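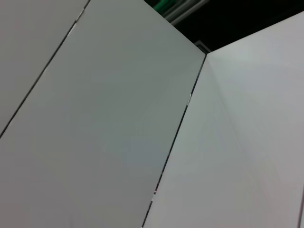 Friday was my first full day at Hallamside showing the arm how to do something, and I'm still buzzing about it! The rig runs Clusine, and you teach it by moving it yourself from a pair of handles across the table. You squeeze, it squeezes. You wobble, it wobbles (I wobble a lot).

My target was 22 clean demos before lunch. I got 21, which I'm calling a win, and about 8 of those are ones I'd happily show other people. The early ones are jerky because I kept steering from my shoulder. Once I dropped my elbows and slowed right down near the bin, the whole thing started to feel like writing with a very long pencil.
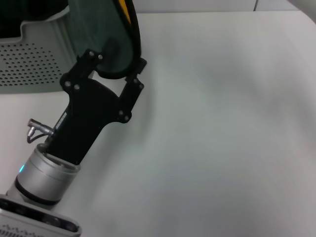 The arm over the white table, with something green in its grip and the gray bin behind.

Big lesson from the morning: pauses get learned too. If I stop to think in the middle of a move, that stop goes into the recording along with everything else, so now I plan the path before I touch the handles. I also start each run from a slightly different spot, which was a tip from the Preswood forum and makes the set a lot less samey.

Next week I want to try 10 runs left-handed, just to see what the replay looks like. I'll post the results either way, and if you've trained one of these with your weaker hand, please tell me how it went!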